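The Dudance Ferry

My grandmother kept the crossing at Tornis for 57 years, and in all that time she never learnt to swim. She said a boat was for people who meant to stay dry, and she rowed like someone who believed it.

I came to live with her the spring I turned 11, with a suitcase, a bad cough and a paper bag of buns that my aunt had pressed on me at the station. The ferry was called the Dudance, after a song or a horse (the story changed with the weather), and it could hold six grown people, or four and a goat. She put me in the bow with a blanket round my knees and told me to watch for the post on the Perkidix side – the river moved things about in the night, she said, and it was only polite to look where you were going.

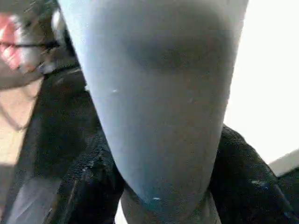
The Other Bank

Perkidix had a bakery, a chapel and a dog with no particular owner, and I loved it at once. We would tie up, drink our tea with the baker's wife, and hear who was poorly and who had fallen out over a hedge. Then somebody would want to go home and we would all troop back down the steps.

In April the water rose and took the post altogether. My grandmother stood on the bank in her big coat, looking at the place where it had been, and for a long while she said nothing at all. Then she handed me the oars, which she had never done before, and climbed into the bow herself, and pulled the blanket over her knees.

"Well, go on," she said. "I'll tell you if you're drifting."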